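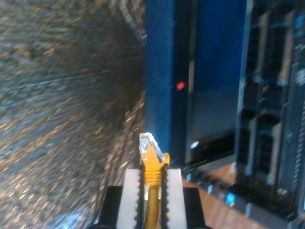
Yellow cable, plug end up

Home | Trips | Gear | About | Contact

So I finally did the lake weekend! If you've been reading this blog for a while you'll know I have been threatening to go to Mandville since roughly forever, and every summer something gets in the way (new roof, bad knee, the year of the wedding). This June I just booked it. Four days, one bag, hiking boots that I really should have broken in first.

Mandville is one of those towns that is basically a main street, a boat ramp and a gas station with surprisingly good sandwiches. I mean that in the nicest way. You drive in along the water, and the road gets narrower and narrower until you're sure you missed a turn, and then there's the lake, right in front of you, with the hills going up on the far side. I pulled over and just sat there for a bit with the windows down.

I stayed at the Daltgate Lodge, up the hill behind the church. It's an outdoor center as well as a place to sleep, so you get a mix of school groups, couples with very clean bikes, and people like me who turn up alone and eat dinner with a paperback. My room was tiny but the bed was great and the window opened properly, and I could hear the creek all night. Breakfast starts at 6:30, and if you want the good granola you need to be there at 6:30. By eight it's all raisins.

Day one was kayaking. I'd only ever been in a kayak on flat water, and the guide said the upper river was "bouncy," a word I will be thinking about for a long time. We did two runs. On the first one I went in before we even got to the bouncy part, at a bend where a small child had just gone through sideways, eating a cereal bar. Cold! So cold! But they give you a decent wetsuit and a helmet, and somebody fishes you out, and after that you're so soaked that you stop worrying. The second run I stayed upright the whole way and yelled a lot. I'd do it again tomorrow.

If you go, bring shoes you can get wet. The list they email you says "old sneakers" and I took sandals, and there is one carry over rocks where I regretted that with every step.

Day two was the big hike, up to Morikawa Point. The sign at the top says 1171 meters, and yes, I took a selfie with it, and no, you're not getting to see it. The trail starts behind the lodge and goes through pines for the first hour, nice and shady, then comes out onto open rock where you can see pretty much the whole lake. There's a steep section with a chain to hold on to. I'm not great with heights and I was fine, although I did go down that part on my backside while a family with a dog waited very politely at the bottom.

Start early. I left at 7 and had the top to myself, and on the way back down I must have said good morning to half the county. Take more water than you think, too. The spring marked on the map was a damp patch with some moss on it.
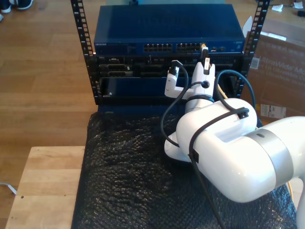
White arm, small rack, lots of bubble wrap

My legs were toast on day three so I rented a bike. (I know. I thought sitting down would help.) The rental place by the boat ramp charges $20 for the day, helmet included, and they gave me a Luveo, a brand I'd never ridden before. Heavy as a fridge going uphill and an absolute dream coming down. There's an old logging road that goes all the way around the north end of the lake, mostly gravel, with a little beach halfway where you can swim. I swam, I ate a gas station sandwich (egg salad, big recommend), I fell asleep on a towel and burned the backs of my knees. Put sunscreen on the backs of your knees, people.

In the evening the lodge does a campfire if it's dry. I usually skip anything that might involve a guitar, but I went down for one drink and stayed till it was nearly out. There was a guitar. It was okay.

The last morning I'd planned to try the rope course and then chickened out when I saw how high the first platform was. I watched a bunch of ten-year-olds fly across it while I drank my coffee. Next time, maybe. I walked down to the water instead and skipped stones until checkout, and my best was a pathetic 4.

A few things people have asked me already. Yes, you can do it without a car, there's a bus from the county seat, but it runs twice a day and the lodge is a real climb from the stop. Yes, they do vegetarian food, and the lentil stew was better than the chili. Phone signal is fine in town and hopeless at the lodge. And the bugs were bad at dusk by the creek, and not bad anywhere else.

I've already asked the lodge about September, when the school groups are gone and the rates drop a bit. If anyone has done the river that late in the year, let me know how cold it gets, and whether I need to buy my own gloves.

2 comments | 20 shares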